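Continental plan (lodging)

The continental plan, abbreviated CP on rate sheets and vouchers, is a hotel pricing basis in which the room charge includes a light breakfast and no other meal. It is one of four meal bases in common use. The others are the European plan (room only), the modified American plan (breakfast and one main meal), and the American plan (three meals). A fifth label, bed and breakfast, overlaps with the continental plan but usually implies a cooked dish.

Contents
1 Definition
2 Breakfast content
3 Accounting treatment
4 Operation
5 Use by chains
6 Disputes
7 See also

Definition

A rate is sold on the continental plan when breakfast is part of the contract of stay and cannot be removed at check-in for a lower price. Where a guest may add or drop breakfast, the property is selling a European plan rate with a supplement, even if the two totals are equal. Reservation systems store the two cases under separate rate codes. The difference matters for refunds, for group contracts, and in some places for tax.

The plan applies per person or per room, depending on the contract. Per-room rates normally cover two adults. A third adult on a rollaway bed is charged for breakfast unless the contract says otherwise.

Breakfast content

The minimum is bread or pastry, butter, preserves, and a hot drink. Juice is common. Eggs, meats, and hot cereals fall outside the narrow meaning but are often served under the wider term "expanded continental." Coffee may be brewed in bulk, poured at the table, or drawn from an espresso machine in the breakfast room.

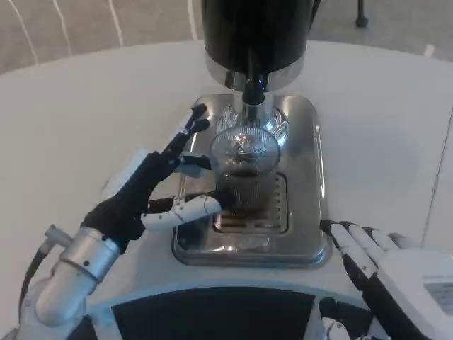 Accounting treatment

Hotels divide a continental plan rate into a room portion and a food portion. The food portion is posted each night to the food and beverage department as an internal transfer, at a fixed allowance per guest. The guest's bill shows a single line.

Two methods are used to set the allowance. Under the cost method, the allowance equals food cost plus a share of labor. Under the retail method, it equals the price a walk-in customer would pay, less a discount. The retail method lowers the reported average daily rate and raises reported food revenue. Comparisons between hotels that use different methods are unreliable unless the figures are restated.

Unused breakfasts are called breakage. A guest who leaves before the service opens has paid for a meal that is not prepared. Most hotels keep the allowance in the food department, which improves its margin on early-departure days.

Operation

Service usually runs from 6:30 to 10:00 a.m. Staffing is planned from the house count — the number of registered guests, excluding those on room-only rates — and not from the number of occupied rooms. Lesia Tymoshchuk, in a training manual for front office staff, recommends that the night auditor pass this figure to the kitchen before 4:00 a.m. and correct it once for late arrivals.
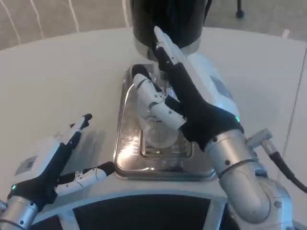
Table turnover is the main limit on capacity. A breakfast room with fewer seats than the house count depends on arrivals being spread over the whole service period, and group tours tend to break this pattern. Common remedies are assigned times for groups, a second room, and boxed meals. Layout has a smaller effect. Drinks are often placed on a separate counter so that guests waiting for a cup to fill do not block the food line, and a stainless-steel tray with a raised rim, like the one under the clear cup, can be used on such a counter to limit the spread of spills. Clearing is assigned by zone.

Use by chains

The plan is most frequent in limited-service hotels, which have no restaurant and therefore no walk-in breakfast trade to protect. Asmont, a group with 623 rooms, moved all of its properties to the continental plan and closed its paid breakfast counters the following September. Drisis sells it only on stays of 7 nights or more. Nusoment lists both plans side by side and sets the allowance by the retail method.

Disputes

Disagreements arise mostly from group contracts in which the abbreviation CP appears without a list of items. Radymyr Chornovol has argued that the term should be read narrowly where no menu is attached. Inna Skoryk takes the opposite view, holding that the hotel's published breakfast at the time of booking forms part of the offer. Contract templates now usually attach a menu.

See also

American plan
Average daily rate
House count
Limited-service hotel
Night audit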